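Filed under: Floors & Carpets / Cleaning How-Tos

How to blot a spill out of a striped carpet

Striped carpet is forgiving with crumbs and fluff and much less forgiving with spills. A stain that crosses two or three stripes breaks up the line, and the eye goes straight to it. The method below is the one I use on low-pile carpet at home. It suits tea, juice, squash, milk and most food. It doesn't suit paint, nail varnish or anything oily, which need a solvent and a different page.

What you need

Two microfibre cloths, one for wetting and one for drying
A bowl of cool water
Washing-up liquid, a clear one if you have it
A dessert spoon
White vinegar, for tea and coffee only
Something heavy with a flat base

I use Nulix cloths at the moment, the pack of 19, but any microfibre cloth with a bit of pile on it will do. Wash new ones on their own before they go near a carpet. Coloured cloths can shed dye the first time they get wet, and Filipa Valente wrote in last November about a red one that left her with a worse mark than the gravy had.

Step 1. Lift off what you can

Scrape up anything solid with the edge of the spoon, working from the outside of the mark towards the middle. Keep the spoon nearly flat. On a looped carpet, go along the stripes, as going across them can catch a loop and pull it.

Step 2. Lay the cloth down flat

Open the cloth out and lay it over the mark so that it covers a good margin of clean carpet on every side. Leave it as a single layer to begin with. A folded cloth feels as though it ought to soak up more, but the pressure ends up uneven and you get a ring where the fold was.

Press down with your fingertips, starting at one corner and moving along in rows. Hold each press for a few seconds and lift straight up. Don't rub or twist.

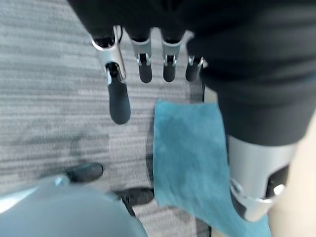 Step 3. Add the cleaning mix

Stir a teaspoon of washing-up liquid into the bowl of cool water. Dip the first cloth, wring it out hard and lay it back over the mark. It should be damp and no more than that. Press again in the same rows. Turn the cloth to a clean part as soon as colour starts coming through.

For tea or coffee, add a tablespoon of the vinegar to the bowl. Test it first on a bit of carpet under the sofa, especially if yours is wool. The Bundgaard wool ranges say no vinegar at all on the care label, so have a look before you start.

Step 4. Rinse

Empty the bowl, fill it with plain cool water and go over the area again. People skip this one. Soap left in the pile goes sticky and picks up dirt, and a few weeks later there is a grey patch where the stain used to be - usually a bit bigger than the stain was.

Step 5. Dry it under a weight

Lay the dry cloth over the damp area, folded this time, and stand the heavy thing on top. Put a plate underneath it if the base might mark. Leave it overnight. In the morning, brush the pile up with your fingers in the direction of the stripes and keep shoes off it until it feels dry right down to the backing.

If the mark comes back

Sometimes it does, a day or two later, as the damp rises and brings the colour up with it. Repeat steps 3 to 5 with less water. If it returns a third time the spill has probably gone through to the underlay, and you will need to hire a machine or call someone in.

Washing the cloths

Wash them at 40 degrees with no fabric softener, which coats the fibres and stops them soaking anything up. Dry them flat or on the line.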